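A Day Out at the Protdale Food Fair

We had been meaning to go to the Protdale fair for years, and every November something got in the way – a cold, a wedding, a car that would not start. This time we packed a thermos, left the house at seven in the morning, and were standing in the parking field before the gates opened, feeling rather pleased with ourselves and very glad of our wool socks.

For anyone who hasn't been, Protdale is a small river town with one main street, a covered market and a big old hall up the hill where the seed merchants used to trade. The fair takes over all of it. It started out as a vinegar and pickle show, and the pickles still have the best spot, right inside the hall doors where the smell hits you. These days there is bread and cheese too, plus a whole upstairs floor for seasonings and sauces, and that was what I had really come for. Tickets were 2 dollars each at the gate (I had to ask twice, because I thought I'd misheard).

The market first

We did the covered market while it was still quiet. I would tell anybody to do the same! By eleven you can hardly turn around in there with a bag on your shoulder. The Van Hecke stall had mustards in stone crocks, ladled out into whatever jar you brought along, and I had of course brought no jar. They sold me one. The grainy one with cider is lovely and I've already put a good dent in it. Next to them was a bakery with a dark rye so heavy that my arm ached carrying it around for the rest of the day, and I regret nothing, although I should have left it until the end.

A short walk past the bridge there's a coffee window with a line that moves faster than it looks. Get the cardamom bun if there are any left.

Upstairs with the sauces

I could have spent the whole day on the seasonings floor, and my husband will tell you that I did. There were soy sauces from light to nearly black, fish sauces, chili oils, sweet bean pastes, and a long table from Plunine where you could try six vinegars in a row off little wooden sticks. The black rice vinegar was my favorite, malty and soft, and I bought two bottles of it after swearing I would only buy one.

What I liked most was how patient everybody was. I cook a fair bit of Chinese food at home but I learned it out of two library books, and there are big holes in what I know. I asked how to tell a thin oyster sauce from a good one, and I got a proper answer, with tasting. You want to look at where oyster comes on the ingredient list, and you want it to fall off the spoon slowly. I also came away with a much better idea of how to set up my seasoning shelf at home, with the everyday bottles in the middle at hand height and the utensils close by. 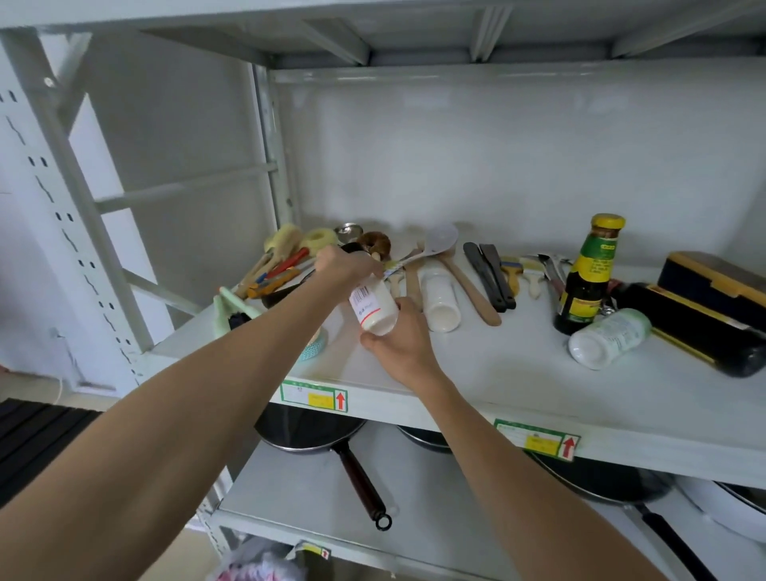
The fermentation talk

At one o'clock we went down to the back room for a talk given by Cenurex, a small company that makes starter cultures. I was expecting a sales pitch and there was a little of that at the end, but mostly it was a good plain hour on salt, temperature and time. They had 400 jars of kraut lined up along one wall from a trial they'd been running, and you could go down the row afterward and smell the difference between the cool cellar batch and the warm kitchen batch. The warm one was sharper and a bit wild. I preferred the cool one, my husband preferred the other, and we discussed this all the way to the cheese.

The room is chilly, by the way, and the chairs are the folding kind. Bring a sweater to sit on.

After lunch (potato soup, very good, eaten on a wall by the river) I went back upstairs for the things I'd been thinking about. Oyster sauce was on the list, naturally, and a bag of dried shrimp. I had a nice chat with another shopper about monosodium glutamate, which my mother would never have in the house and which I now keep right by the stove. A pinch of it with a pinch of sugar does wonders for plain greens – try it with bok choy and garlic before you decide against it. 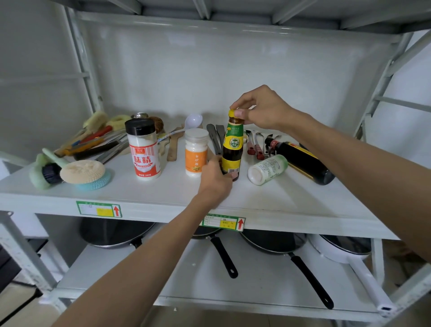
Does oyster sauce need to go in the refrigerator once it's opened?

Keep it in the fridge after opening, with the cap wiped clean and closed tight. It holds its flavor better there, and you should follow the date and storage advice on your own bottle.

We were back at the car by four with sore feet and far too much vinegar. Parking is in the lower field and it gets muddy near the gate, so go in by the far side if they let you. The hall takes cards but most of the market is cash only, and the one machine on the main street had run dry by noon. We'll be back next November, with jars.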